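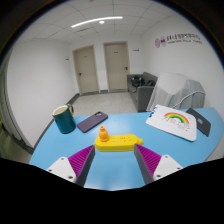

Hand-held gripper for our club project: finger pads and table tasks

Print this thread | E-mail this thread

ridgeline_71
Hello all. I am writing for the robotics club at Storkermont. We are a student club and this is our first year with a hand-held gripper. One person holds the tool, does the task by hand, and the camera on it records. Later we want to train a small policy from these recordings. The picture is our table for the project called Dremier. The first task is to pick up the small orange bottle-shaped object that stands on the yellow power strip and put it down on the table.

My question is about the finger pads. We have the magenta ribbed ones. Half of our members want to change them for smooth soft pads before we record more. The plan is 1000 demonstrations, so I would like to decide this now. What do you use?

szekeres_fan
Keep the ribbed pads. On a narrow neck like this the ridges help you, if you grip in the same direction each time. Smooth pads are nice for flat things, but they collect dust and then you must clean them every 30 demonstrations or so. We forgot to clean, and a week of data was quite bad.

Osero
I do not agree with szekeres_fan. The ridges are only good when the object sits well between them. With a round body it can turn in the fingers, and you will not notice this while recording. You notice it later, when the robot puts the bottle down crooked. We changed to smooth silicone in September and I would not go back.

Also, please think about the other things on the table. I see a mug, a phone, a drawing with a rainbow and something black under it. Do they stay there in all recordings? If yes, your policy can learn "bottle is to the right of the mug" and nothing more.

ridgeline_71
Thank you both. About the other things: our advisor told us to leave ordinary objects on the table, so that it looks like a real table. But we did not move them between recordings until now, I must admit. How often do you move them?

Osero
Every ten demonstrations, and the power strip also. Turn it, push it closer, push it to the side. The start position of the bottle matters more than the mug.

szekeres_fan
With this I agree. About the pads I still do not. Osero, your silicone was a different thickness from the old pads, no? Then you compared 2 changes at the same time.

Osero
It was a little thicker, yes. One millimeter. I don't think this explains everything.

Hiwot Degefa
I am in the same club as ridgeline_71, I do most of the recording. I want to say one thing about the task itself. The bottle stands on top of the strip, and the strip has the socket openings, so the bottom of the bottle is not always on a flat place. If I come in too low, the fingertips touch the strip first. For me this is a bigger problem than ridges or no ridges. Could we begin with the bottle directly on the table, and use the strip as the second task?

szekeres_fan
Yes, do this. Easy version first, and keep the two sets in separate folders. It is painful to sort them afterwards.

ridgeline_71
OK, I will propose it at the meeting. We record one small set with ribbed and one with smooth, same thickness, same person holding the tool, and I will post the result in this thread. Osero, can you write which silicone you bought?

Osero
I will look for the order and send you a message.

Back to top | Contact the moderators | Copyright January 2022, the forum and its posters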